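Subject: Re: [toy-library] Storage for the soft toys, and the hire booth
From: Gaétan Caron
Date: March 4, 2020

Audrey-Anne Perron wrote:

> Hello all. I've been through the soft toy shelf again and I'd like
> us to move everything over to baskets before the April open
> morning. Posik do a lidded plastic tub, but Lavoie have a woven one
> that looks far nicer on a table and the children can see straight
> into it. Quote is for 132 of them, which would cover the whole
> lending stock at one set per basket. I also think we should keep
> the fabric booth up. Toys look better with a plain background and
> the little ones settle when there's less going on around them.
> Objections by the end of the week please!

I have a few, I'm afraid.

I'll start with the number. We have 254 soft toys on the register, and a good many of those never go out. Buying 132 baskets to hold things that families don't borrow seems a funny way to spend money. Osta had a sale on in the winter and I said then that I'd want to see the lending figures first. I still haven't seen them.

My points, in the order they occurred to me:

1. The cloths. If we're keeping the dark blue fabric, somebody has to own the job of washing it. Navy shows every bit of fluff a plush toy sheds, and they shed plenty. Dredura's instructions say cool wash and line dry, and we have no line. 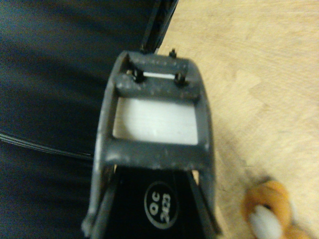
2. The baskets. I don't dislike them. The orangey-brown is cheerful and a slot in the end to get your fingers through is more use than a lid. What I doubt is that wicker lasts. The last woven thing we lent out came back with ends sticking out all along the rim, and I wouldn't hand that to a two-year-old. Has anyone asked Lavoie whether they replace them?

3. How much goes in. Audrey-Anne says one set per basket, and a set is 4 toys. Laid out on the table, with the blue one at the top and the brown and white one with the string or tail at the bottom, four small toys bunch up together and leave a lot of bare basket. We'd be storing air.

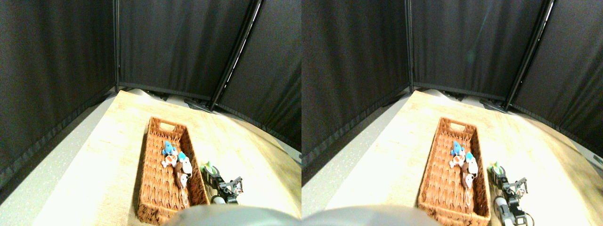
So I'd want either a smaller basket or a bigger set, and I'd lean towards the smaller basket. Parents already grumble about checking four things back in, and they won't thank us for eight. Strings and tails are another matter. Anything dangly ought to be tugged properly at check-in, and I'm not convinced that happens when there's a queue.

4. The booth. I've heard the argument about the plain background. Perhaps. The charcoal curtains do keep the table tidy to look at, but three sides of cloth also means only one side for people to stand at, and on an open morning that's going to be a scrum. Could we try it with the two side panels off before deciding? The poles can stay where they are.

5. Money. The limit for this year is 3000 and I can't see from the quote whether delivery is in or out. If it's out, I'm against, whatever the colour.

I'd go along with a dozen baskets on trial until the summer, lent out properly and looked over when they come back. If they survive I'll say so on this list.

Audrey-Anne, could you send round the Posik price as well? I know you don't like the tubs. I'd still like to see it next to the other one.

Gaétan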